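Week 2 handout: Why so many petals?
2018-08-28

Last time we finished the parts of a simple flower, and I promised you the fun part. So, double flowers!

A wild rose has five petals. Go and look at one if you can, there's a hedge of them behind the Simeck greenhouse that blooms in June. Inside the petals you'll find a thick ring of stamens, and inside those the carpels. Now open up a garden rose and the stamens are nearly gone. Where did they go? They became petals! Same spot on the flower, same starting tissue, different instructions.

Recall the ABC model:
A alone gives sepals
A + B gives petals
B + C gives stamens
C alone gives carpels

A and C hold each other back. If C activity pulls in toward the center, A spreads into the space, and organs that would have been stamens grow as petals. I still think this is one of the loveliest results in plant biology, because four kinds of organ come out of three overlapping zones. 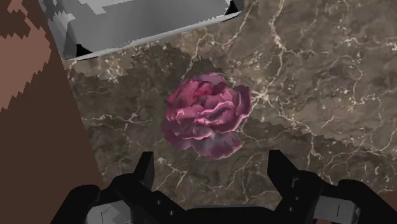 Doubling has a cost, of course. Fewer stamens means less pollen, and bees can have real trouble pushing into a packed bloom. Growers get around this by grafting or taking cuttings, so a variety can go on for decades with hardly a seed set.

Watch for in-between organs when you do the lab. A narrow petal with a bit of yellow anther stuck on its edge is a great find, so tape it into your notebook and label it.

For next week: read chapter 8 up to the section on snapdragons, and bring a hand lens. Sketch what a flower would look like with no B activity at all (work outward to inward, ring by ring).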